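Cutting back on sugar, month two

I started this in February with one rule: no sweets before dinner. I didn't set a goal weight or buy an app. I wanted to stop needing something sweet at 3 p.m. every day.

The first week was bad. I had headaches and was short with people. After that it got easier, mostly because I changed what I ate for lunch. I used to have a Skoryk granola bar and a coffee and call it a meal. Now I eat around 605 calories, usually rice, beans and an egg, and I'm not hungry again until six. 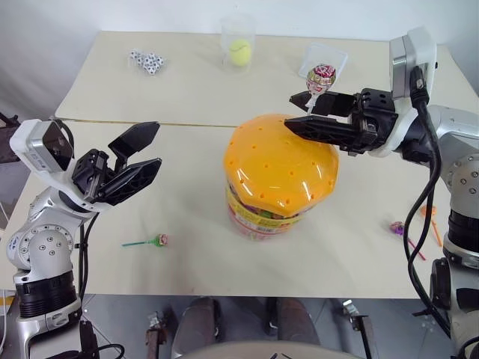
What I eat at 3 p.m. now

An apple or a handful of peanuts, most days. I tried the Fivitz crackers and they were fine, but I ate half the box standing up. Plain yogurt works if I put cinnamon on it. I don't like it without.

I also stopped buying candy at the grocery store. If I want some after dinner I have to walk to the shop on Grostamier Street, and on most nights I don't bother. When I do go, I buy one thing and eat it on the way home.

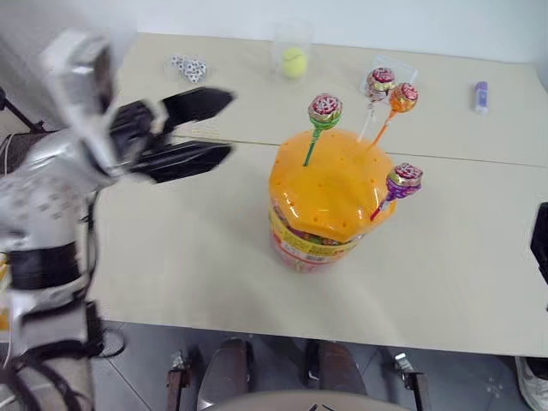

Lollipop jar with the orange lid.

I still put sugar in my coffee. I went from two spoons to one and I plan to stay there. Cutting it out completely made me skip breakfast, and then I was back to the granola bars.

Sleep is a little better. My teeth feel the same. The dentist is next month, so I'll add a note after that. I also want to try baking with less sugar, starting with banana bread.

2 comments
706 shares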